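Tuesday, May. Gripper comparison, floor cell.

Carried on with the cloth pick runs. Two sets of fingers to get through today: the Norkow flat pads that came with the gripper, and the narrow black Cimex fingers we ordered in the spring. Same arm for both, same wrist camera, same controller (Kaneko, firmware not touched since last week). The only thing changed between sets is the fingers and the closing width that goes with them.

## Setup

- Closing force at 40 per cent for both sets. Tried the pads higher last week and they only skated faster.
- Approach speed 400 mm/s down to the hover height, then slow.
- Hover height 27 mm above the carpet. Lower than that and the depth reading gets noisy on the red cloth.
- Garment laid flat by hand before each run, turned sideways to the arm so that a hem corner is the nearest thing to pinch.
- Three attempts per corner, then move on even if all of them miss.

Wrist camera recalibrated after the finger change. The Brikance script asks for the finger length and I typed the old one in the first time, so the first run of the day is no use. I have deleted it. If anyone finds a plot with the tips sitting under the floor, that is where it came from.

## Norkow pads

Poor on single layers. The pads come down square, close, and slide together over the top of the fabric. When they do catch, they take both panels and usually a bit of carpet pile as well, and the current on the gripper motor goes up in a way that looks like a good grasp in the log. We can't use motor current alone to decide whether we have hold of something. Need to note that in the success check before anyone runs the numbers.

On a thick seam they are fine. If the job were only folding towels I would leave them on.

## Cimex fingers

Better from the first attempt. The tips are narrow enough to get under a hem when the approach is tilted a little, and they pinch a small fold and keep it. I stopped the arm on the Bulls shirt just after the pinch, at the hem corner on the far side, to check where the tips had ended up compared with the target. The target had been set on the corner itself and the fold was where I wanted it.
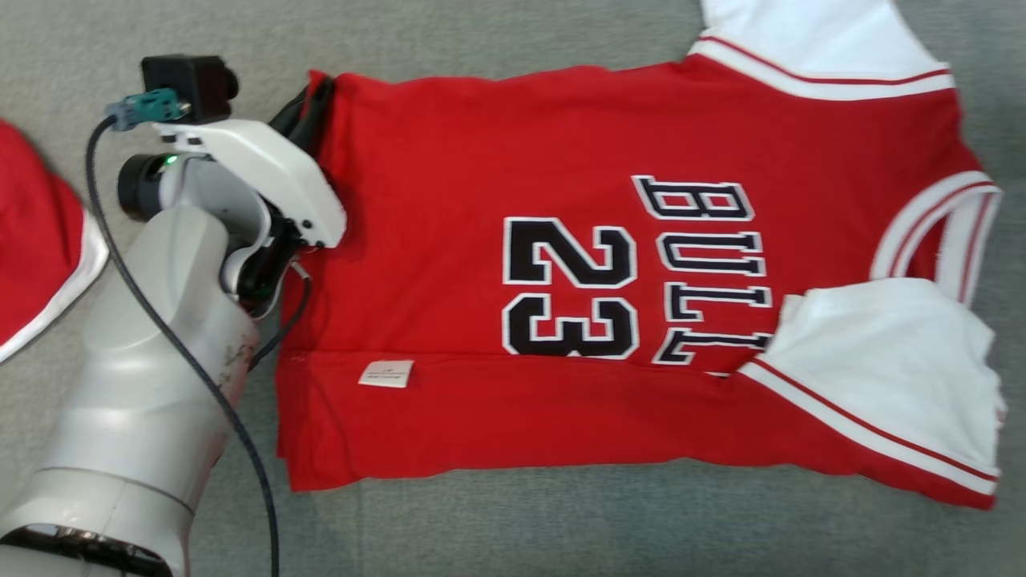 ## Things to sort out

1. Hem layers. Front and back panels don't always lie edge to edge at the hem, and the planner picks whichever edge it sees first. For this comparison I am accepting either. For folding it will matter, so we need to decide whether a one-panel grasp counts as a miss.
2. Trim. The striped edges on the sleeves give the corner detector far too many candidates. It kept offering me points along the stripe that were nowhere near a corner. Masking by colour helped on the white parts and made the red worse. Left it off for now.
3. Sleeves. A sleeve folded back over the body throws the outline. I haven't been flattening these every time, as we want some of that in the data, but please write it in the run notes when you leave one like that.
4. Cable. The camera cable has enough slack for the near corners. For the far ones the wrist turns further and I would like another tie on it before we do long runs. Watch it when you jog by hand.
5. Carpet. Good for not letting the shirt slide about, bad for the pads. We should repeat a short set on the bench top before we say anything general about either pair.

## Controller

One stop during the Cimex set. The Kaneko reported a following error on the wrist joint while the arm was holding still. Cleared it, homed, carried on, and it did not come back. Log saved with the others. I had the same thing before the firmware was changed so I don't think it is new — but the fingers are lighter than the pads and the payload setting was still the old one. Payload corrected after that.

## Next

Leave the Cimex fingers on. Run the collar end of the shirt, which I haven't touched with either set, then swap back to the pads and do the same points so the two tables match. Spare finger screws are in the small drawer under the controller, and the thread lock is nearly finished.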